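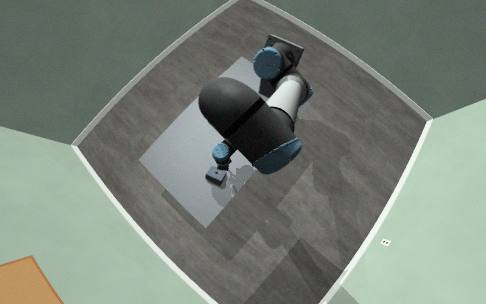
Burus Trail Notes: README

Hi, and thanks for downloading this! Burus Trail Notes is my collection of hiking notes from the hills behind Burus and along the Branavis ridge, typed up from a stack of damp notebooks and turned into something you can sort and search. I started it for myself so I could stop asking "wait, which path had the good creek?" every spring, and then a couple of hiking friends wanted a copy, and then their friends did, so now it has a README.

What you get

There are 378 entries, and each entry is one walk on one day. They cover 27 trails, and I've split those into 9 areas that make sense to me (they don't match the official park districts, sorry, more on that below). Everything lives in one big spreadsheet file called walks.csv, plus a smaller one called trails.csv with the boring fixed stuff like where the trailhead is and how you get to it. The folder called notes has the long versions, one text file per walk, for when I had a lot to say. Some of them are two lines. One of them is mostly about a sandwich.

The columns in walks.csv

walk_id: just a number, it doesn't mean anything. Please don't sort by it and think you're getting date order, because I typed the notebooks up in whatever order I pulled them out of the box.

trail: the name I use. If the signpost says something else, the signpost name is in trails.csv under sign_name.

season: spring, summer, fall, winter. I went by how it felt, so a mild November walk might say fall and a snowy one might say winter.

start and finish: from my watch, rounded to the nearest quarter hour. Lunch is included in there, and so is every time I sat on a rock and stared at the view.

mud: none, some, lots, or boots. "Boots" means it went over the top of them.

wind: calm, breezy, or hat. You can probably guess what hat means!

views: my own score from 1 to 6. I'm stingy with the sixes. Fog gets a 1 unless it was really pretty fog.

water: whether the creek or spring on the route was running that day. I carry my own and I never tested any of it, so please don't read "yes" as "safe to drink."

company: alone or with others. I left out who was with me.

comment: whatever fit on one line.

How the notes were made

I write on the trail in pencil, usually at the top and again back at the car. At home I type it all up, fix the spelling (some of it), and fill in the columns. The older notebooks didn't have a mud score, so I went back and guessed from the comments where I could. If the comment says "lost a shoe" I felt pretty confident. Where I couldn't tell, the cell is blank. A blank never means "none," it only means I didn't write it down.

Distances aren't in here. I had them for a while and then compared them with a friend's and we were way off from each other on the Trarnemow loop, and I got annoyed and took the whole column out. If you want distances, grab a proper map. You should have one with you anyway.

The areas

My areas go by which valley you park in. So the north side of Branavis and the south side of Branavis are two different areas, even though it's the same hill and you can stand with one foot in each. It works great if you're planning a day out by car. It works badly if you're trying to line my notes up with anybody else's. The park names are in trails.csv under district, so use those if you need to match things up.

What's good and what's shaky

Spring and fall are the strong parts. I love being up high when the oaks are turning and the valley fills up with mist, and I go out as often as I can, so there's plenty to work with. Summer is thin. It gets hot on the open slopes and there's hardly any shade above the saddle, so most summer walks are early ones on the creek trails. Winter is thinner still and leans heavily on Trarnemow, which has the only road up there I trust with ice on it.

Also, I pick my days. If the forecast is awful I stay home and make soup. So if you work out that it only rains on a small share of walks around Burus, what you've really worked out is that I don't like rain. Same with the views scores, they're tilted toward days I already thought would be nice.

A few trails show up over and over. The Branavis south path is my after-work walk and I've done it in every kind of light there is. Other trails have one lonely entry. One bad day is not a bad trail, so be kind to the singles.

Things to fix

The accents in "Trịnh" come out as junk if you open the file in some older spreadsheet programs. That's the Trịnh overlook, the flat shelf with the bench, and if you see a trail name full of question marks, that's the one. Open the file as UTF-8 and it should behave.

A few finish times are earlier than the start times. I know! I wrote them down wrong at the time and I'd rather leave them than make something up. They're marked "check" in the comment.

The bridge below Trarnemow has moved upstream from where my early notes put it. Notes from before the move still say "cross at the big alder." Please don't cross at the big alder.

Using it

Go ahead and use it, share it, chop it up, make charts out of it, print it for your glove box. If you post something made from it, I'd love a mention and I'd love to see it. The only thing I ask is that you don't sell it as a guidebook. It isn't one, it's one person's walks, and paths wash out and gates get locked.

If you have walks of your own around Burus and want them added, send them along in the same columns. Put your initials in a new column called by, so people can tell your sixes from mine. Pencil photos are fine too, as long as I can read your handwriting.

Last update: Fri 4 February. I added the rest of the green notebook and fixed the spelling of "saddle," which I'd been typing as "sadle" all through the Branavis files. The blue notebook is next.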